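Search this site Search Enter keywords Go

Hand Gripper Caretaker Wanted, Part Time, Femuvau Workshop

I've been looking after our hand-held grippers by myself for long enough that I talk to them while I work, so it's time to hire somebody! If you like small screws, clean pads and a tidy bench, please read on, and if you get all the way to the bottom there are instructions for applying (follow those, please, I do notice).

So, the job. Femuvau builds and services hand-held gripper tools, the kind a person carries around and squeezes to pick things up, with a camera looking down over the two fingers. They go out to people who record everyday tasks with them, they come home tired, and my bench is where they land. We have 76 of them in circulation right now. Each one comes through for a checkup on a regular schedule, plus whenever somebody drops one, and people do drop them. You'd be taking over the checkups and most of the repairs, and I'd move over to the new model we're calling Trumov, which is eating my afternoons already.

The work is hands-on pretty much all day. A gripper comes in, you open its folder, you read what the last person wrote (me, so sorry in advance about the handwriting), and you put it on the table with the jaws open. Then you look at it. I mean really look, with a good light, before you pick up a single tool. I've trained two people at this bench before and the hardest thing to teach was keeping the screwdriver in the drawer for the first few minutes.
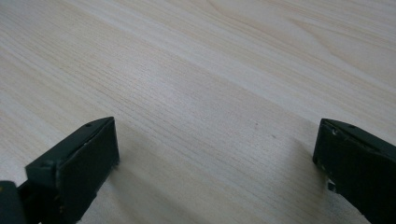 Jaws fully apart over the bench top. Check the flat pad face, and look for pale flecks along the finger edges.

Fingers are where most of your time will go. The pads need to be flat and their edges crisp, with no corner lifting. If a corner is up, the whole pad comes off and a new one goes on, and I don't glue corners back down, because I did that for a whole winter and every one of them came back. Chips and scuffs on the body of a finger are usually fine to leave alone. You write them down so the next person knows they're old. A crack is another matter, and a cracked finger gets swapped that day even if the customer swears it still works.

After the fingers you check the screws (gently! the holders are plastic and they strip if you lean on them), then the linkage that brings the two sides together. Both fingers should travel the same distance and reach the middle at the same moment. If one gets there early I loosen the linkage, set both sides against the spacer block, tighten again and run it open and shut until I'm bored. Then I do the camera. You clean the lens, confirm that both fingertips show up in the view at the height they should, and save a still with the jaws wide open to the unit's folder. That last step takes no time and it has saved me so many arguments, because you can lay this month's view next to the one from April and see straight away if the mount has slipped.

We stock Plasex pads and keep 300 in the cabinet by the door. Reordering would be yours too. It's a short form and the supplier is friendly, just slow, so please don't wait until we're down to the last box. I did that once and had a shelf of bald grippers staring at me for two weeks.

What I'm hoping for in a person:

You've fixed things with your hands and you can tell me about it. Bikes, sewing machines, cameras, printers, your neighbor's drone, I don't care which. I came to this from repairing accordions, so I'm in no position to be picky about resumes.

You can see well up close, with or without glasses, and your hands are steady enough for small screws. We have a magnifier on an arm and a stool that goes up and down, and the bench can be set for sitting or standing.

You write things down. I can't say this one loudly enough. A repair that isn't in the folder is a repair I'm going to do again in a month, grumbling.

You're okay with repetition. There are days when you'll do the same alignment on nine units in a row with the radio on. I find those days lovely, but I know they'd drive some people up the wall, so think about it before you apply.

You don't need to know how to code. There's one small program for reading the camera and I'll show you where to click. If you do code and want to improve it, oh please, be my guest, it crashes whenever I type a space in a folder name.

Now the practical stuff. It's three days a week, with Wednesday being the one fixed day (that's when the returns box arrives, and it's a two-person unpacking job). The other two days are up to you as long as they stay more or less the same from week to week. We start at 8:30 and I've usually got coffee on before that. The first month is paid training at the full rate, side by side with me, and I'll tell you the rate in my first reply so you don't have to sit through an interview to find out. Paid vacation is pro rata. There's bike storage indoors.

The workshop is in the Nedeljković building, second floor, door 109. There's an elevator, it's slow, and it's wide enough for a wheelchair. The bus stops right across the street. Parking is a bit of a hunt before ten in the morning, so if you drive, let me know and I'll see if I can get you one of the spaces in the yard.

To apply, send me a note through the contact form with "gripper bench, ref 67" in the subject line. Tell me about one thing you repaired, what was wrong with it and how you figured that out. Half a page is plenty. Photos are very welcome, especially ugly ones from the middle of the job! Skip the formal cover letter, and attach a resume only if you've got one handy.

If your note sounds like a fit, I'll ask you over for a paid two-hour trial. You'll get a gripper with something wrong with it, a full set of tools and the folder, and I'll be at the next bench for questions. Finding the fault matters more to me than finishing the fix, so take your time, and ask me anything you like while you're at it.

I read the notes as they come in and I answer every one. The ad comes down when the bench is filled.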